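斯卡斯图里茨（Skasturitz）服务器5月维护后的存档迁移说明

本期通讯的技术栏目整理《Candis》重制版存档格式变更的相关情况。内容主要面向仍在使用旧版存档的玩家，以及在自建服务器上运行Skasturitz规则集的管理员。只玩单机剧情、且从未安装过扩展包的读者，可以直接跳到最后两段。

《Candis》最初的存档结构由Hudeck工作室设计，每个存档位对应一个定长文件，角色属性、背包、任务标记依次写入，没有版本号字段。这种写法在当年的掌机上很常见，读取速度快，占用空间小，缺点是任何一个字段的长度发生变化，后面的全部数据都会错位。原版任务标记区只预留了400个位，第二个扩展包发布时已经用尽，后续内容只能借用背包区末尾的空闲字节。

重制版由Reisinger负责移植。移植组保留了旧格式的读取功能，但写入时一律采用新的分块格式：每个区块带有独立的标识、长度和校验值，读取程序遇到不认识的区块会直接跳过。任务标记区扩充到3646个位，其中前400个与原版一一对应，其余留给扩展包和后续活动使用。背包上限没有变化。

迁移过程是单向的。旧存档载入后，只要在任意存档点保存一次，文件就会转为新格式，原版程序不能再读取。游戏会在首次保存时弹出提示，但不会自动备份。建议在载入之前先把整个存档目录复制到别处，目录中的索引文件也要一并复制，缺少索引时存档位会显示为空。

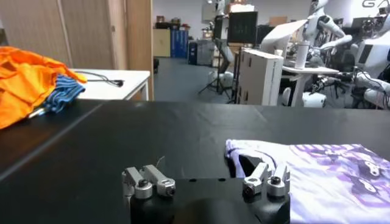 目前已经确认的问题有两个。第一个与借用字节有关：如果旧存档在第二扩展包环境下完成过“灯塔守夜”支线，而背包又恰好装满，转换程序会把最后一格道具误判为任务标记，结果是道具消失，同时某个尚未触发的任务显示为已完成。规避方法是在旧版中先把背包空出一格再保存，然后进行迁移。已经出错的存档，可以用备份重新转换；没有备份的，暂时无法恢复。

第二个问题只影响联机存档。Skasturitz规则集允许管理员自定义角色等级上限，旧格式用一个字节记录等级，部分服务器曾将高位用作职业标记。重制版读取时不再区分高低位，因此这些角色会显示异常的等级数值，进入战斗后伤害计算随之出错。管理员需要在配置文件中开启兼容读取选项，重启服务，再让玩家逐一登录。选项名称和取值范围见服务器程序附带的说明文档，默认为关闭。

关于校验值，有读者来信询问能否继续使用旧的修改工具。旧工具不会重算区块校验，修改后的文件载入时会被判定为损坏，游戏随即回退到上一次自动保存。自动保存每20分钟执行一次，写在单独的文件里，与手动存档互不覆盖。回退之后如果又手动保存，损坏的那份就会被替换，需要保留的请提前改名。

转换耗时与存档大小关系不大，主要取决于存储介质。本栏用一份完成了全部主线和两个扩展包的旧存档做了测试，固态硬盘上几乎没有停顿，老式存储卡上则需要超过40秒，其间画面停留在载入界面，没有进度条。此时不要断电，也不要取出存储卡。转换程序先写临时文件再替换原文件，中途中断通常不会损坏原存档，但会留下一个临时文件，下次启动前应手动删除，否则程序会再次弹出空间不足的警告。

单机玩家方面，没有安装过扩展包的存档不涉及上述两个问题，直接载入即可。收集图鉴的完成度会重新计算，原因是重制版将几件剧情道具移出了统计范围，百分比可能略有上升，已经领取的奖励不受影响。通关时间、结局记录和音乐鉴赏的解锁状态按原样保留。

语言设置不再写入存档，改为记录在系统配置中。原先用不同存档位区分中文和日文进度的玩家，迁移后需要在标题画面手动切换。角色名如果包含旧版字库中的自造字符，载入后会显示为方框，可在第一座城镇的登记所改名，不收取游戏内货币，次数也没有限制。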